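Planning and Budgeting for a Tabletop Arm Station: Frequently Asked Questions

For departments applying to the shared equipment fund. Questions are answered by Joanne Mellor and Kadir Kurtuluş in equipment planning. 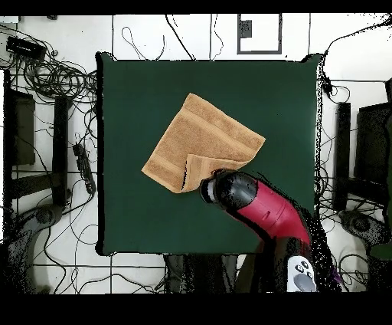 Towel folding on the green work board.

What does the fund pay for?

The arm, the gripper, the controller, the work surface, stands, power and data cabling, and the first set of spare parts. It does not pay for staff time, room rental, or computers that will also be used for other work. If a computer will be used only at the station, put it on the application as a separate line and say so.

Is there a minimum or maximum request?

The minimum is $500. Anything below that should come out of your own supplies budget. There is no fixed maximum, but a request for more than one station goes to a second review and takes longer.

We only have a quote for the arm. Can we apply now?

You can open an application, but it will not be reviewed until the other lines are filled in. The arm quote is the easy part. Most of the applications we send back are missing the stands, the power strips, the cables or the gripper.

How much should we set aside for cables and power?

Allow $1,000 per station if you are starting with an empty room. This covers power strips, extension leads, data cables, ties and floor covers. If the room is already wired, send us a sketch with the outlets marked and we will tell you if a smaller figure is acceptable.

Measure the cable runs along the floor and up the stands. A straight line from the outlet to the board will come out short. Also count the power adapters. Several of them are wide enough to block the next socket on a strip, so a strip that looks big enough on paper may not be.

Do we need a special table or surface?

No. A flat board in one plain color is fine. Green works well for towels and other light-colored cloth. Avoid anything shiny. If you plan to work with dark green or black cloth, budget for a second board in a lighter color – it is a small cost and it is easier to approve now than later.

Which gripper should we buy for cloth?

It depends on the cloth. Terry towels are thick and have a loop the gripper can get hold of. Thin cotton sheets and napkins are harder. Ask the supplier for a trial with your own items before you commit. Grovis and Lawal both lend grippers for trials, and Fleteo will do it if you pay shipping both ways. Keep the trial notes and attach them.

Kelechi Ezeani's group replaced a gripper last year after buying on the data sheet alone. The replacement with fitting came to $2,946 and was not covered, as the fund does not pay twice for the same item.

What about the items being handled?

Towels, cloths and similar goods count as consumables. You can include them in the first year only. Buy them all at once and from the same batch if you can, because size and thickness vary between orders. Two woven bands on one towel and none on the next may matter to you or may not, but decide before you order.

How much floor space should we plan for?

More than the board and the arm. Leave room for the stands and their bases, for the cables, and for a person to walk all the way around. Palesa Zwane does the room checks and will want to see a clear path to the power switch. Cables crossing a walkway have to be covered or moved before the station is signed off.

Can we buy used equipment?

Yes, with written proof that the controller software is still supported. We have had no trouble with used stands. Used cables are not accepted.

Do we need a service contract?

For the arm, yes, for the first year. Jallel includes it in the purchase price; other suppliers list it as an option, so check the quote. After the first year it is up to the department, and it comes out of the department's budget.

How long does delivery take?

Ask the supplier and put the answer on the form. Stands and boards usually arrive well before the arm. Please don't book installation until everything is on site.

When is the deadline?

Applications close at 4 p.m. on the last working day of May. Late applications are held for the next round.

Who do we contact?

Forms and quotes: Joanne Mellor. Cost lines and transfers between lines: Kadir Kurtuluş. Room checks: Palesa Zwane. If you want to visit a working station before you apply, write to Genji Okabe and give him a choice of times.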